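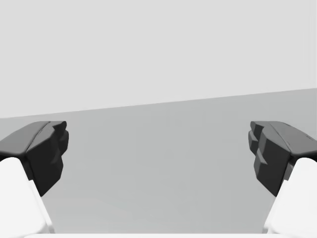 1. Gripper and fingers

1.1 Fingers open, wide gap between the fingertip pads. OK
1.2 Both fingertip pads at the same height when open. OK
Comment: I compared with the drawing from the supplier. The stepped inner side of the pad is correct in the model. Please keep in mind that spare pads are sold only as a pair, and in the Wundska price list they stand on a separate page that is easy to miss.
1.3 Spare fingertip pads included in the offer. NO
Comment: Four pairs should be added before we sign. One pair costs 185, so it is a small line in comparison with the arms, but if we order it later we pay the shipping again.
1.4 Finger width suits our smallest product. OPEN
Comment: The Pirkley cell must handle small tins and round items. The smallest carton insert is not modeled yet.

2. Table and reach

2.1 Table surface free of everything except the test items. OK
2.2 Near item can be reached by both arms without crossing. OPEN
Comment: From the layout I think yes, but the reach report from Wundska gives only one value for both arms. I have asked for two values.
2.3 Far item inside the working area. OPEN
Comment: The ball is placed farther out on purpose. If the arms cannot pick it from the standard mounting, we need the longer mounting plate, and this plate is not in the budget. It must be decided before the order, not at installation.
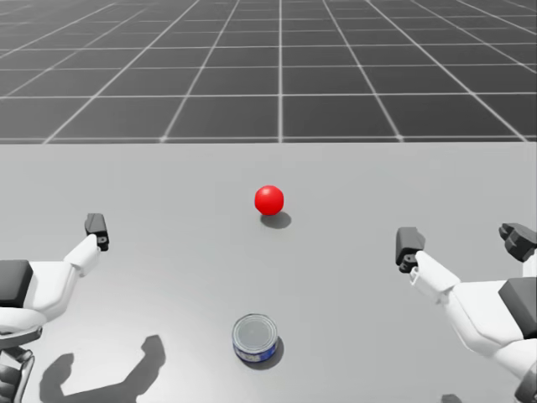 Head view, item 2.3: red ball at the far position, tin can near the robot.

2.4 Table size in the model is the same as in the purchase request. NO
Comment: The purchase request still has the old table from the Karton line. It is narrower. Whoever corrects the request, please correct also the floor plan, otherwise the electrician will work from the wrong one.
2.5 Table finish specified. NO
Comment: The model has a matte light gray top. The offer says only "standard top". A shiny top can give problems for the cameras, therefore I want the word "matte" in writing.

3. Arms and clearance

3.1 Two arms, same type, mirrored. OK
3.2 Distance between the open grippers is enough in the starting pose. OK
3.3 Both grippers above the table in the starting pose, not resting on it. OK
3.4 Space under the front edge of the table sufficient for the base and cables. OPEN
Comment: This is the point where I have the most doubt. In the model we see the body between the arms but no cables at all.
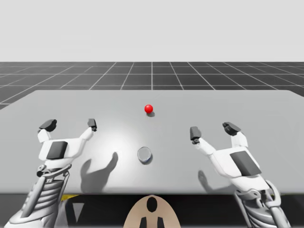 A cable set with side exit exists and costs 199 more for each arm. I recommend to reserve the money now. If the straight cables fit, we can release it in August with the other unused amounts.

3.5 Covers on the forearms can be removed for cleaning. OPEN
Comment: The manual has a paragraph about it, but the drawing in that paragraph is of the older arm. Question sent to Wundska, no reply yet.
3.6 Emergency stop reachable from both sides of the table. NO
Comment: The offer has one stop button only. We need a second one. It is a safety point and I cannot pass the checklist without it, also if the delivery becomes later.

4. Light and cameras

4.1 Light position agreed. OPEN
Comment: With the light as it is in the model, the left gripper makes a big dark shadow on the table, close to the can. For a person it is no problem. For the camera software I am not sure, and Pirihi (they supply the cameras) also did not want to promise it. 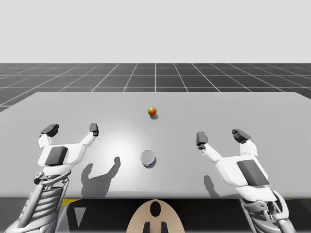 A second lamp would cost nearly 500 with the bracket. My proposal is to order the bracket holes in the table frame from the beginning and buy the lamp only if the tests show that we need it. Drilling later in a finished frame ends the warranty.

4.2 Test items with reflecting surface included in the trial. OK
Comment: The can has a metallic lid, this is good. Please use also one dented can in the real trial, we have enough of them in the returns.
4.3 Head camera sees both test items. OK
4.4 Spare camera cable in the offer. OK

5. Budget lines to change before approval

Fingertip pads, four pairs: add
Side exit cable set, both arms: reserve
Second emergency stop: add, price requested
Longer mounting plate: wait for the reach values
Lamp with bracket: reserve, bracket holes to order now
Table: replace the old size, write matte finish

Result of this check: not released for order. Items 1.3, 2.4, 2.5 and 3.6 must be closed first. The open items can be closed after the order if the money is reserved, except 2.3, which has influence on the mounting.

Checked on the simulation model only. All points in sections 2 to 4 must be repeated at the real cell after installation, with the same numbers, so that the two lists can be compared.

Date of check: 2024-04-07
Next revision: when the reach values arrive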